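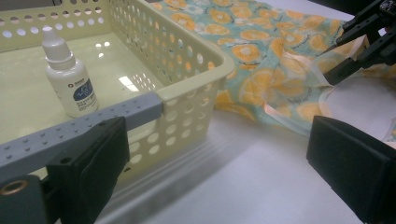
Rapport (Textilgestaltung)

Als Rapport, seltener Musterrapport oder Wiederholungseinheit, bezeichnet man in der Textiltechnik die kleinste Flächeneinheit eines Musters, aus der sich durch Verschiebung die gesamte gemusterte Fläche aufbauen lässt. Der Begriff wird in der Weberei, der Maschenwarenherstellung, der Stickerei und im Stoffdruck verwendet, außerdem bei Tapeten und Bodenbelägen. Er ist aus dem Französischen entlehnt. Der vorliegende Artikel behandelt vorwiegend den Rapport im Stoffdruck.

Inhaltsverzeichnis
1 Grundlagen
2 Rapportarten
3 Rapport und Druckverfahren
4 Entwurf
5 Verarbeitung
6 Fehler
7 Siehe auch

Grundlagen

Ein Rapport wird durch zwei Maße beschrieben: die Rapporthöhe in Längsrichtung der Stoffbahn (Kettrichtung) und die Rapportbreite quer dazu (Schussrichtung). Bei gewebten Mustern werden die Maße auch in Fäden angegeben. Im Druck ist die Angabe in Millimetern oder Zentimetern üblich.

Geometrisch ist ein fortlaufendes Flächenmuster durch zwei linear unabhängige Verschiebungsvektoren bestimmt. Spiegelungen und Drehungen innerhalb der Einheit ändern daran nichts, sie verringern lediglich den Anteil der Fläche, der neu gezeichnet werden muss. Vom Rapport zu unterscheiden ist das Motiv, also die einzelne Figur. Ein Rapport kann ein Motiv einmal oder in mehreren Varianten enthalten, etwa gedreht, gespiegelt oder in anderer Farbstellung.

Rapportarten

Gerader Rapport: Die Einheiten schließen waagerecht und senkrecht ohne Versatz aneinander an. Bei auffälligen Einzelmotiven werden die Reihen auf größere Entfernung als Linien sichtbar.

Halbversatz: Jede zweite Spalte ist um die halbe Rapporthöhe verschoben. Die Anordnung ist bei Dekorations- und Bekleidungsstoffen verbreitet. Ist stattdessen jede zweite Reihe waagerecht verschoben, spricht man auch vom Ziegel- oder Mauerversatz.

Bruchversatz: Der Versatz beträgt ein Drittel, ein Viertel oder einen anderen Teil der Rapporthöhe. Nach der entsprechenden Anzahl von Spalten ist die Ausgangslage wieder erreicht.

Spiegelrapport: Benachbarte Einheiten sind an einer gemeinsamen Kante gespiegelt. Die Übergänge fallen zwangsläufig zusammen, die Spiegelachsen bleiben bei großen Motiven jedoch deutlich erkennbar.

Streumuster: Die Motive sind innerhalb der Einheit scheinbar regellos verteilt, häufig in mehreren Richtungen gedreht. Die technische Wiederholung kann gerade oder versetzt sein. Zu dieser Gruppe zählen viele Blüten- und Fruchtmuster, bei denen die Zwischenräume mit Umrisszeichnungen oder Schriftelementen gefüllt werden.

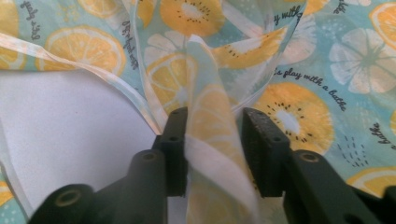 Hellblauer Stoff mit gelben Zitrusscheiben, weißen Zitrusumrissen und schwarzer Schrift

Rapport und Druckverfahren

Im Modeldruck entspricht die Einheit der Fläche des Models oder einem ganzzahligen Teil davon. Passstifte an den Ecken des Models hinterlassen kleine Punkte auf dem Stoff, an denen der nächste Abdruck ausgerichtet wird.

Beim Flachfilmdruck wird die Stoffbahn schrittweise um eine feste Länge weiterbewegt. Die Schrittlänge muss ein ganzzahliges Vielfaches der Rapporthöhe sein. Das Verfahren erlaubt vergleichsweise große Einheiten und wird unter anderem für Tischwäsche und Tücher mit umlaufender Bordüre eingesetzt.

Im Rotationsfilmdruck begrenzt der Umfang der zylindrischen Schablone die Rapporthöhe. Zulässig sind der volle Umfang und dessen ganzzahlige Teile. Ein Entwurf, dessen Höhe davon abweicht, muss skaliert oder umgezeichnet werden. Für jede Druckfarbe ist eine eigene Schablone erforderlich, ein Muster in 5 Farben benötigt folglich 5 Schablonen mit übereinstimmendem Umfang.

Der digitale Tintenstrahldruck kennt keine mechanisch bedingte Rapportgröße. Begrenzend wirken nur die nutzbare Druckbreite und die Verarbeitung der Bilddaten. In der Praxis werden dennoch meist kurze Rapporte verwendet, vor allem wegen des geringeren Verschnitts in der Konfektion.

Entwurf

Beim zeichnerischen Entwurf wird das Blatt in der Mitte geteilt, und die Hälften werden vertauscht wieder zusammengesetzt, sodass die früheren Außenkanten innen liegen. Die entstandene Lücke wird mit weiteren Motiven geschlossen. Nach einer zweiten Teilung in der anderen Richtung ist der Rapport vollständig. Grafikprogramme bilden diesen Vorgang durch eine Verschiebung der Bildfläche nach.

Bei der Umrechnung in Bildpunkte ist auf ganzzahlige Werte zu achten. Eine Einheit von 2770 Bildpunkten Höhe lässt sich im Halbversatz ohne Rest teilen. Bei einer Höhe von 1001 Bildpunkten entsteht ein halber Bildpunkt, der als feine Linie im Druck sichtbar werden kann.

Verarbeitung

Beim Zuschnitt müssen Muster an den Nähten aufeinandertreffen, sofern der Rapport als solcher erkennbar ist. Der Mehrverbrauch steigt mit der Rapporthöhe. Für Vorhänge wird die benötigte Bahnlänge auf das nächste ganzzahlige Vielfache der Rapporthöhe aufgerundet. Hinzu kommt eine Unterscheidung nach der Musterrichtung: Einseitig gerichtete Muster dürfen nur in einer Lage zugeschnitten werden, ungerichtete Streumuster auch um 180 Grad gedreht.

Fehler

Als Rapportfehler gelten sichtbare Stoßkanten, Farbunterschiede zwischen benachbarten Einheiten sowie unbeabsichtigte Streifen oder Diagonalen, die erst auf größeren Flächen hervortreten. Passerfehler, bei denen einzelne Farben gegeneinander verschoben sind, betreffen dagegen die Ausrichtung der Schablonen. Verzug des Gewebes beim Trocknen oder Spannen kann den Rapport nachträglich verändern, auch wenn der Druck selbst maßhaltig war.

Siehe auch

Bindung (Weberei)
Filmdruck
Modeldruck
Parkettierung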